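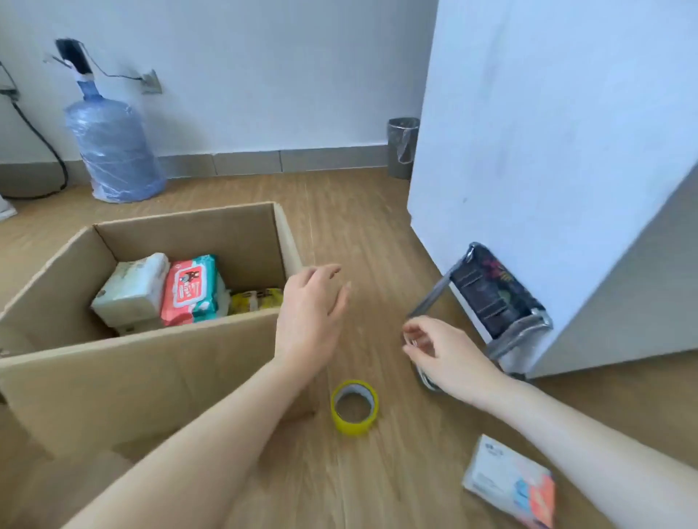 Figure 2. Household goods in an open cardboard box.

4.2 Timing and wording of the reorder reminder

We now come to the part of the study we had most looked forward to: what happens when a shop lets the customer choose the moment of the reminder. Most work on reorder emails treats timing as something the seller works out from past orders. The shop looks at the gap between two purchases, takes an average and sends a message shortly before the next one ought to be due. It's a sensible method, and for coffee or pet food it does well. For goods that people buy in bulk, or share with a neighbour, or stock up on before a holiday, the gaps jump about a great deal, and the average says very little about any single household.

Tromerix, the online shop where we ran the main trial, agreed to add one question to its order confirmation page: "When shall we remind you?" Customers could pick a date up to 120 days ahead, or skip the question entirely. The trial took in 2534 customers, split at random between this version and the usual calculated reminder. Both groups got the same plain message, sent through Medance at the same hour of the morning, with the same subject line and the same single link back to the basket. We kept discounts out of it. A voucher would almost certainly have lifted sales in both groups and drowned the very thing we wanted to hear!

The result was a pleasure to see. Customers who had set their own date opened the message far more often, and their reorder rate was 13 per cent higher than that of the calculated group (a relative difference; the full table is in the appendix). What delighted us even more was the tone of the replies. People wrote back to the shop to move a date, to say thanks, to ask if the larger pack was coming back. A reminder with a "please don't reply" address would have lost every one of those letters, and we'd urge anyone repeating the trial to keep a real inbox open and somebody to read it.

Wording mattered less than we had guessed. We tried a short form ("You asked us to remind you today") against a warmer one with two extra sentences about the order, and the two performed nearly alike. The short form did slightly better with customers reading on a phone. We are wary of making much of this, as the phone group was younger and placed smaller orders, and the two effects are hard to pull apart with the data we hold.
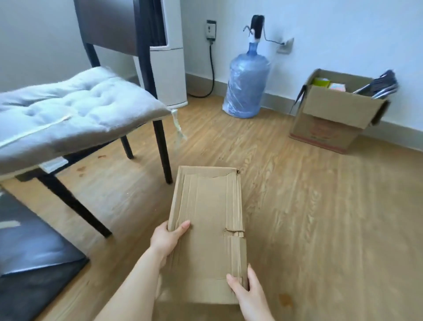
Belmiro Tavares, commenting on a draft of this section, asked whether the people who bother to pick a date are simply the keener customers, who would have come back anyway, "so that you may be measuring fondness for the shop and calling it good timing".

It is a fair worry and we spent a happy fortnight on it. The comparison reported above counts everyone who was shown the question, including those who skipped it, so keenness alone can't explain the gap in reorders. The opening figures are another matter. They compare only those who answered, and there his point stands. A second, much smaller run at Strömberg, with 100 customers who were all required to give a date, leaned the same way on reorders, though with numbers that low we would call it encouraging and leave it there. Section 4.3 takes up the customers who chose a date and then unsubscribed before it arrived.

Related articles
Reply addresses and customer trust in small online shops
Does a second reminder help? Evidence from grocery retail
Basket size and reading device: a short note
Asking or guessing: customer choice in email marketing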